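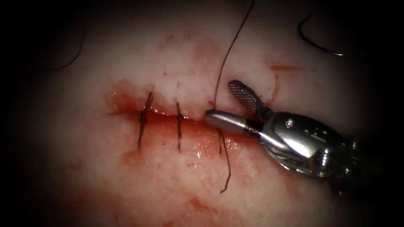
Doina Nedeljković, contributing editor

The Brurkstead suturing rig is a two-arm robot built in a shared workshop in Tastow. It is used to practice closing short incisions with interrupted stitches, each one knotted and cut separately. It has no medical approval and has never been used on a patient.

Work on the rig began in February with a bench frame and two surplus instrument arms. The members wrote their own control software, called Shehu, which runs to roughly 3,000 lines. Position commands are sent to each arm 200 times a second.
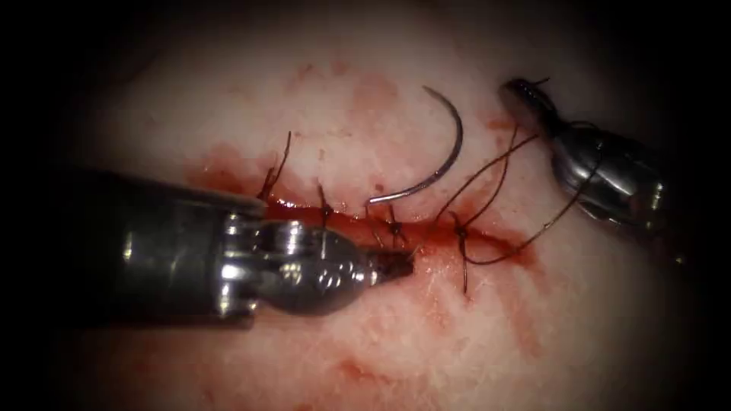
Both arms are needed for a knot. One holds the long end of the thread while the other wraps it and pulls the short tail through. The jaws are driven by thin steel cables, and the cables stretch with use. Tension is checked after every 40 stitches.

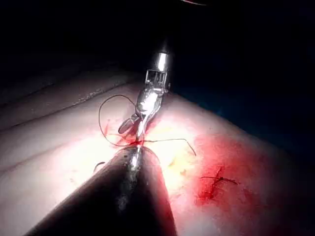
A smaller version, Plillberg, was started at a member's home and shares the same software. It has one arm and can drive a needle but cannot tie. Parts for it cost $928, not counting the power supply. Drawings for both machines are kept at the Tastow workshop.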